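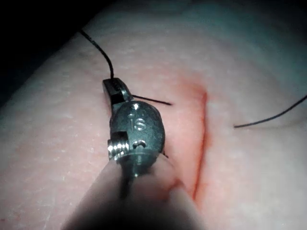
A robotic instrument with suture thread at its jaw, next to an incision line on a skin-like surface.

FOR RELEASE IN AUGUST

Brudik Opens Zatum Planning Service to Hospitals Budgeting for Robotic Surgery

Service covers instruments, sterile supplies, training time and service contracts over a five-year period

DRUDOLPORT - Brudik, a planning and purchasing support company for surgical departments, today announced that its Zatum planning service is open to all hospitals and outpatient surgery centers that are buying, leasing or replacing robotic surgery equipment. Zatum has been in use at Vasilakis Medical Center in Drudolport, where it was used to prepare the center's current equipment budget.

Zatum produces a five-year cost plan for a robotic surgery program. The plan includes the purchase or lease price of the system and the costs that follow it: wristed instruments, drapes and covers, suture, reprocessing, service contracts, room changes, staff training and the hours a system is out of use for maintenance. Each line is tied to the hospital's own case schedule and updated every quarter.

"Most of the hospitals we talk to have a good number for the system itself," said Myrto Michailidis, director of planning services at Brudik. "The number for instruments is usually a guess, or it's last year's number with a little added. When case volume goes up, or the mix of cases changes, that guess falls apart, and the department goes back for more money in the middle of the year."

Instrument costs

Instruments make up the largest section of a Zatum plan. Many robotic instruments can be used only a set number of times before they have to be replaced. Needle drivers, graspers and scissors are used at different rates depending on the procedure and the surgeon, and a program that does a lot of suturing will go through its needle drivers faster than one that does not.

For the Vasilakis plan, Brudik and the surgical services department went through 3,752 instrument use entries from the center's own records. The entries were sorted by instrument type and procedure. The work also separated instruments that reached their use limit from those pulled early for damage, a failed inspection or a problem during cleaning.

That review showed that instruments pulled early accounted for 40 percent of the center's replacement orders. The earlier budget had assumed that every instrument would be used to its limit. The new budget has a separate line for early replacement, and the sterile processing department now enters a reason code each time an instrument is taken out of service.

"We didn't buy anything different because of that," Michailidis said. "We put the money where it was already being spent, so the department could see it. Then they could have a conversation about handling and cleaning, with the people who do it."

Zatum plans also cover stock levels. A hospital chooses how many of each instrument to keep on hand, and the plan shows what that choice costs and how long the stock would last at the planned number of cases. Vasilakis has chosen to keep a larger reserve of needle drivers and a smaller one of specialty instruments that are used in only a few procedures.

Training and room time

The second section of the plan deals with training. Surgeons, first assistants, circulating nurses and sterile processing staff all need time with the equipment, and that time often falls outside the equipment budget. Zatum lists practice sessions, simulator time, suturing practice and the instruments set aside for training. It also lists the hours when an operating room is not available for scheduled cases.

Brudik recommends that training instruments be budgeted apart from clinical instruments. At Vasilakis the two were ordered under one account, and the operating room manager had no easy way to tell how much of an order was meant for teaching. They were split when the new plan took effect.

Staff turnover is included too. Hospitals enter the number of new staff they expect each year, and the plan adds the matching training hours. If a hospital plans to add a second system, the training section can be run with one system or two.

Room costs are listed once, at the start of the plan, with a follow-up review in the third year. They include power, floor space, storage, network connections and changes to the cleaning route between the operating room and sterile processing. Brudik staff visit each site before the first draft is written.

Comparing offers

Hospitals that have not yet chosen a system can use Zatum to compare written offers. Brudik does not sell surgical systems or instruments, takes no payment from manufacturers, and does not recommend one system over another. The service places each offer in the same format so that a purchasing office can compare them line by line. The standard format has more than 100 lines.

Lines that are blank in an offer stay blank in the comparison. A hospital can then ask the seller for the missing figure before it signs. Common gaps include the price of a service contract after the warranty ends, freight for instrument orders, software updates, and what happens to unused instruments if the hospital changes to a newer model.

Lease terms, purchase terms and per-procedure pricing can be shown side by side. Plans also show what each arrangement would cost if the number of cases came in lower than expected. Brudik asks every hospital to complete that low-volume version before the plan is presented to a finance office.

"A robotic program can be well run and still have a slow first year," said Michailidis. "Surgeons are learning, the schedule is being rebuilt, people are out on leave. We want the finance office to see the slow year on paper in the beginning, with a figure next to it. It makes for a shorter meeting later on."

How the service works

A hospital that signs up for Zatum is assigned a planner, who requests case schedules, instrument records, current contracts and reprocessing logs. No patient names or medical record numbers are needed, and Brudik asks hospitals to remove them before sending files. Hospitals without electronic instrument records can send scanned paper logs, though these take longer to prepare.

The planner prepares a first draft and reviews it with surgical services, sterile processing, purchasing and finance. The hospital receives the finished plan as a spreadsheet and a printed summary, and keeps both if it ends the service. Quarterly updates are included in the annual fee, which is based on the number of operating rooms with a robotic system. Outpatient centers with one room are charged at a lower rate.

Zatum does not give clinical advice. Decisions about which procedures to offer, which instruments to use in a case and when to take an instrument out of service remain with the hospital and its staff, following the manufacturer's instructions.

Availability

Zatum is available now. Hospitals with a budget year that begins in January are asked to send their records by the end of August so that a first draft can be ready for fall budget meetings. Later requests will be accepted and scheduled in the order they arrive. Current Brudik customers can add Zatum to an existing agreement through their account manager.

About Brudik

Brudik provides equipment planning, contract review and purchasing support to hospitals and outpatient surgery centers. Its main office is in Drudolport.

About Vasilakis Medical Center

Vasilakis Medical Center is a general hospital serving Drudolport and nearby towns. Its surgical services department offers open, laparoscopic and robotic procedures.

Media contact:
Myrto Michailidis
Director of Planning Services, Brudik
Drudolport

###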